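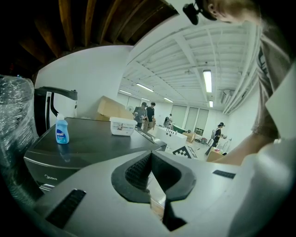
December, 4.15 pm. Press list clean-up, continued.

Went through the Prerkville zoo release before it went to the regional papers. The subject line says wallabies, the second paragraph says kangaroos, and the attached photo was a pademelon. Rang their office and they confirmed pademelons for all three. Corrected the copy, asked for a new caption, and changed the file name too so it doesn't come back to bite us.

Sorting the old media list after that. 3000 addresses at the start of the week, many of them bouncing. Removed the dead ones and merged the duplicates. 63 still need checking by hand, mostly freelancers who have moved mastheads. Left those in the sheet marked yellow. Please don't send to yellow.

Tlapale launch: the programme has the talk at 7 pm, the invitation has it at half past. Waiting on the venue. Hold the invitation until they answer.

Juvby want their bird count story out before the school holidays. The draft calls a sulphur-crested cockatoo a corella in the headline. Sent it back with a note. The rest of it is fine, a bit long -- I'd lose the paragraph on funding.

New rule for animal stories, starting with the next one: species name goes in the job sheet first, and the caption and subject line get copied from there. No retyping from memory. Colour proofs get checked against the same line.

Cikader newsletter: 12 items in, space for fewer. Cut the recipe and the parking notice. Still no picture credit for the frog. Chase tomorrow morning.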